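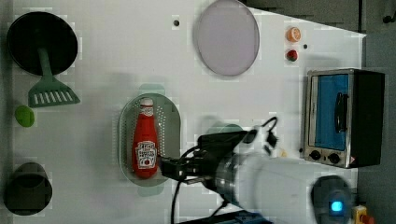
Play Kitchen Set Assembler and Checker – Part-Time, Plurnico, Kornundale

Plurnico supplies toy kitchen sets to nurseries, preschools and play cafes. Sets are put together at our unit in Kornundale from mixed stock, checked item by item, and sent out in returnable crates. We are hiring one assembler and checker for the bench team.

Reports to: Bench lead
Hours: 20 per week, Monday start each week, shifts begin at 8:00 a.m.
Contract: Fixed term to the end of February, with possible extension
Location: Kornundale, ground floor, step-free access

The work

A standard set has cookware, tableware, play food and one appliance. Typical contents are a pan, a spatula, a plate, a colander tray, a cup, a ketchup bottle, several small food pieces and a toaster oven. Contents vary by order, and the pick sheet is the only reference for what goes in. The stock list currently has 436 lines.

You will:

Pick items from the racks against the sheet and lay them out on the bench before packing.

Check each item for cracks, sharp edges, flaking color and loose parts. On appliances, test the door, the handle and each knob by hand.

Check that printed labels are flat and readable. Lifted labels go to rework.

Put small food pieces through the size gauge. Anything that passes through the gauge is held back from sets marked for children under three.

Wash returned items by hand or in the rack washer, according to the care code. Perforated items such as colanders and slotted spatulas are brushed on both sides and dried upright.

Pack in the fixed order: plates and trays flat at the base, pan next, utensils along the side, food pieces in a closed bag, appliance last.

Record shortages and rejects in Stornomley, our stock system. Training is given.

Volume

The unit ships 4,000 sets a year. A trained assembler completes 400 sets over a 20-week term. New starters are not measured against this figure for the first 5 weeks.

What we need

Good close-up eyesight, with or without glasses, and the ability to tell similar shades apart. Some play food differs only in color between product lines.

Able to stand at a bench for up to two hours between breaks. A high stool is available on request.

Able to lift a packed crate to waist height with both hands.

Able to read and follow a written pick sheet in English.

Previous work in packing, kitting, laundry or a toy library is useful but not required.

Conditions

Paid breaks. Gloves and aprons are supplied. The bench area is heated – the rack area is not, so bring a warm layer in winter. There is free parking behind the building, and the Son road bus stops at the gate.

How to apply

Send a one-page resume and a short note stating which mornings you can work. Mark it "Bench – Kornundale". Applicants on the shortlist will be asked to do a paid trial of one hour, consisting of one pick sheet, one inspection and one packed crate. Bring proof of your right to work on the day.

Applications are read in the order received, and the post closes when filled.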